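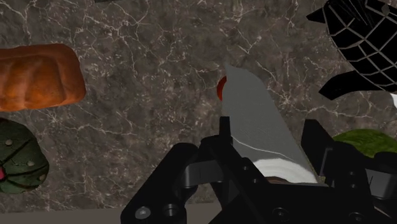
Simulated wrist view: gripper holding the knife, blade up, over the marble counter.

Skutholm Kitchen Pack for Treltimham Sim

The Kitchen Pack adds countertop food handling to an existing Treltimham Sim installation. It supplies counters, food items, utensils and containers as separate assets, each with its own collision shape, mass and friction values. All of them can be edited in the asset panel or from a script.

Scenes are built from a layout file. The file sets the counter, the items on it and the region in which each item may be placed. At reset, the loader draws new positions within those regions and rejects any layout in which parts overlap. A fixed seed gives the same layout each time.

Gripper and camera
The pack works with any two-finger gripper already defined in the base program. The wrist camera is attached to the gripper body, and its mount offset and field of view are set in the arm file. Fingers and brackets are rendered in the camera view by default – they can be hidden for checking item placement, but contact is still computed.

Knife handling
Knives are rigid bodies with separate contact settings for blade and handle. Grasp, lift, reorient and set-down are supported. Cutting is not. Food items do not split or deform, and a blade pressed into a loaf will stop at the collision surface. Cutting is planned for a later release; no date has been set.

Surfaces
Stone, wood and plain counter finishes are included. Finish affects rendering only. Friction is set separately, and users moving from the older Dmytriv assets should check this value first, as the two were linked there.

Requirements
Base program version 5 or later
12 GB of free disk space
A graphics card supported by the base program

Licensing
One license covers 2 workstations at a single site. Recorded runs and rendered images may be published without further permission. The asset files may not be redistributed.

Sample layouts are sent on request from the Oltport office. Contact: Noemi Bellamy, technical sales.

Page updated Apr 23, 2021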